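Can a robot do the repair shop's dull work yet? A talk with an engineer at Pusholm

At Pusholm, old office computers come in by the pallet and go out again with new memory, a cleaned case and a one-year guarantee. The shop handles 590 machines in a normal month, and in December more. Almost every one is opened by hand.

For the last 16 months a small team in the back building has been trying to give part of this work to a robot arm. I spoke with the engineer who leads the team. She asked me not to use her name, as she does not want to be the face of a thing that is half finished.

My first question was the one all my readers send me. Can the machine do the job?

"It depends what you call the job," she said. "If the job is to take one memory module from a holder and put it in one slot, in a computer we know well, then on a good morning yes. If the job is what our people do at the bench, then no. Not close."

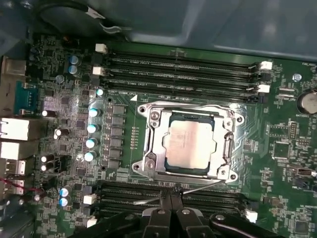

She came to Pusholm from Westudard, where she worked on packing lines. There, she told me, the parts were always the same and they always arrived the same way up. In repair this is never so. "One case has dust, one has a bent corner, one has a cable that somebody tied in his own style ten years ago. A person sees this and moves the cable without thinking. For us each cable is a new week of work."

I asked which step is the hardest. I expected her to say the processor, as it is the expensive part. She said the processor is difficult but honest. You lift the lever, you open the metal cover, you take the chip straight up. The memory is worse, in her opinion, because it needs force. A module must be pushed down until it sits, and the push must be even on both ends.

"When I teach a new worker, I say: push until you feel it. How do I say this to a gripper? We give it a number for the force. Too low and the module is not seated. Too high and the board bends."

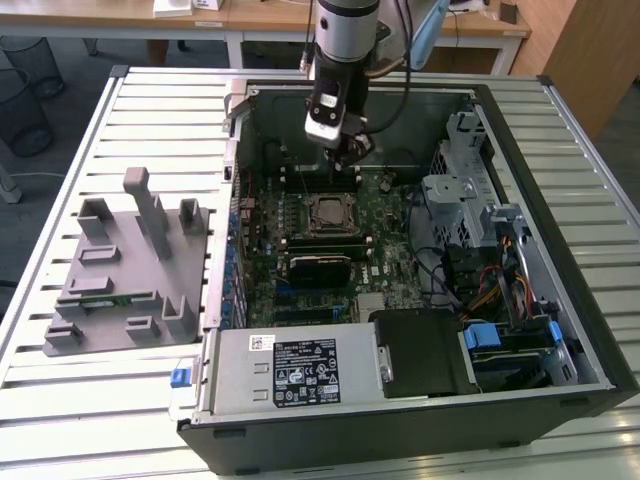

Preparation takes more of the team's day than I had imagined. The robot does not search through a drawer for its parts. The tower is laid on its side on a slatted table, open, and next to it is a gray 3D-printed plate with posts and small holders, where a circuit board can rest in its own slot. The engineer drew the plate herself, and this is version 7. "People laugh at the plate," she said. "They say, you made a nice bed for the parts, so of course the robot can find them. It is true. But a person at the bench also puts the screws in a cup."

We then talked about money. The team wrote a plan for the owners of Pusholm, and in it the arm must be able to work on 800 computers without a broken socket before it is allowed near a customer's order. She would not tell me the present count. "Low enough that I don't want to read it in your article," she said, and laughed.

A partner company, Van Beek, has asked if the same arm could do chores in its canteen, such as loading cups and wiping trays. She was polite about this request but not warm. A cup forgives you a few millimeters, she explained, but a canteen has people walking through it, wet floors, and cups of every shape. She thinks that the home will come last of all.

"My mother asks me when it will fold her sheets. I tell her, mother, first let me put in the memory."

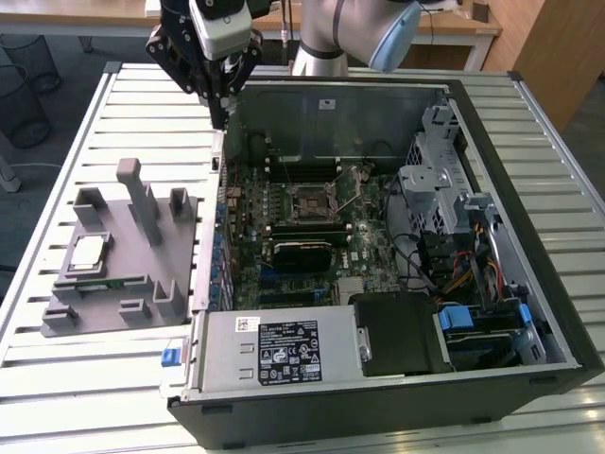
What the workers think

Before I left, I had coffee with two of the bench technicians. Neither seemed afraid for the job. The older one has seen two machines come and go, among them a screw feeder named Ellel which now stands in a corridor under a sheet. He would be happy, he said, if the arm took the memory work. "My thumbs hurt in the evening. It can have the memory. I keep the finding of faults, that is the nice part."

The younger one was less sure. She has watched the arm through the glass door and finds it very slow. In the time it needs to come down over the slots, she told me, she can finish a whole computer.

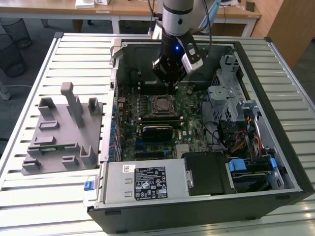

The arm above the memory slots of an open desktop tower at Pusholm.

I brought this remark back to the engineer. She did not argue. Speed is the last thing they will work on, she said, and a slow machine that breaks nothing could still run at night, when the benches are free. When will that be? She thought for some time and said that she has stopped giving years. She gives only the next step, and the next step is to take the module out again.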